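Lecture 7: When the Log Says Success

Reading for this session: chapter 3 of the course reader, plus the Lulix incident sheet. Bring the sheet with you. Last year eleven people brought the sheet from lecture 6 and we all had a long afternoon.

Background

The Kireo tasks are the tabletop ones. One arm on a fixed pedestal, a table laid with kitchen things, and a short instruction such as "move the small container next to the bowl." Everything runs in simulation, and a scoring script written by Adeel Mohmand decides whether each attempt passed. Adeel has given permission for his script to be discussed in public, and has asked me to mention that he was in a hurry.

The batch we will look at had 1073 attempts. The script passed 94 percent of them. This was reported upward, a slide was made, and the slide was admired.

What went wrong

Parveen Rana was asked to pick a few clips for the slide. She watched several passing runs and could not find one she wanted to show anybody. In clip after clip the gripper came down, closed beside the container, and shoved it across the table until it stopped somewhere near the target. The script compared the container's final position with the goal and was perfectly happy.
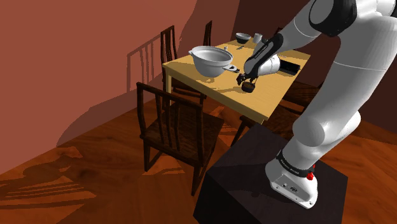

So the first fault is a plain one. The script checked where the object ended up and never asked how it got there. The task sheet said "pick up and place." The word "pick" did not survive the trip into code.

The second fault is nastier. The simulator's contact log recorded large forces between fingers and tabletop in many of those same runs. In simulation the table shrugs this off. On hardware you would expect a protective stop, or a bent finger and an awkward email to purchasing. The forces were logged faithfully, in a file that the scoring script did not open.

Terms to know

False pass: a run scored as a success that a person reading the task would call a failure.
Proxy check: a test on something easy to measure, standing in for the thing you care about.
Silent fault: a fault that is recorded somewhere but stops nothing and alerts no one.

The repair

Adeel's revised script adds 2 conditions. The object must leave the table surface for a minimum time before it is set down, and contact force on the fingers must stay under a limit throughout. The old position check stays in. I will not give you the new pass rate, as working it out from the Lulix data is the first part of your assignment. I will say that the slide was withdrawn.

Note that the new script can also be fooled. A gripper could lift the object, drop it from a height and have it roll to the right place, and the script would send its congratulations. Tanoli's group handles this by checking the object's speed at release — see the last page of the incident sheet.

Assignment

1. Recompute the pass rate under the revised rules. State the force limit you used and where you got it.
2. Find one run that passes the revised script and should not. Say what you saw in the clip.
3. Write one further check that would catch it, and name a good run that your check might wrongly fail.

One page is plenty. Submit through Villus before the May break. Villus will tell you the upload succeeded; open the file and look.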